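Minutes, Pristwood Garden Club, September 25, 2026

Hi all, I took notes this time since Nerea had her hands full with the seed swap boxes. Forgive the spelling, I was writing fast and eating pie!

**Who came:** Nerea Escobar (running things), Severino Escobar, Aurelio Montoya, Dong-hyun Chae, and me, Cayetano Toledo. We got going late, mostly my fault.

**Last month's minutes:** Approved, with one fix. I wrote that Aurelio would dig up the old mint bed. Aurelio says he only offered to look at it. So changed.

**Money:** We have $2,225 in the account after paying Figueroa for the compost. Severino thinks the delivery charge was on the steep side and wants to try picking it up ourselves in March (he has the trailer, we have the backs, sort of). We agreed to ask for a price both ways before deciding.

**Water:** This took up most of the evening. The spigot by the east gate still drips and the hose reaches only as far as the bean rows, so the folks at the far end are hauling cans. Dong-hyun priced a 40-foot extension and a splitter, and I thought that sounded fine, but Nerea would like a second spigot put in properly. We went back and forth on it for a good long while. In the end we voted to buy the hose now and get a quote on the spigot over the winter. Four in favor, and Severino abstained because he wants drip lines and always will.

**Plots:** 11 people are on the waiting list and 2 plots are coming free. Nerea will call the first names on the list. I brought up splitting the big corner plot into halves, which I still think is a great idea, and Aurelio pointed out that the path would have to move. Fair enough. He and I are going to walk it with a tape measure and report back.

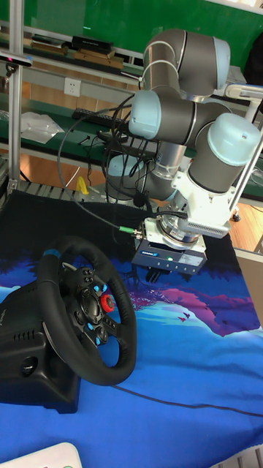

**Tomatoes:** The blight was bad this year, and I lost nearly all of mine (the yellow ones too, I'm still sad about it). Dong-hyun asked everyone to bag their dead plants and keep them out of the shared pile. Please, please do this! Severino had good luck with a variety called Jisside and saved a whole envelope of seed, so find him if you want some.

**Harvest supper:** On again, same long tables. Nerea is doing the squash soup, I'm on bread, and Aurelio will bring folding chairs. We still need someone to bring plates.

**To do**

- Dong-hyun: buy hose and splitter
- Severino: call Figueroa for both prices
- Nerea: waiting list, spigot quote
- Aurelio and me: measure the corner plot

We wrapped up after that and finished the pie. If I got anything wrong, tell me before the next meeting and I'll fix it.

Cayetano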